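Pre-run check, perception and planning stack, Neduvside floor
13 January 2024. Checked by Laurinda Guerreiro

- [x] Planner build 714 on both arms, config hash matches
- [x] Joint limits loaded from file, no defaults in the log
- [x] Head camera to base transform republished after restart
- [x] Stop command from the operator console halts both arms
- [ ] Floor segmentation — **open**. Cables come back as free floor where they lie along the plank lines. Glare patch drops depth points.
- [ ] Person mask — legs only in view, tracker lost the ID 3 times in 49 runs. Retest with the lower threshold.
- [x] Log disk has space for 8 hours

Base motion stays disabled in software until the two open items are closed. Arms only, low speed profile.

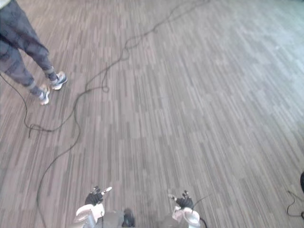

Salvador Macedo: I'd keep the base locked even after the retest. The costmap still clears thin obstacles too early, and the threshold won't fix that.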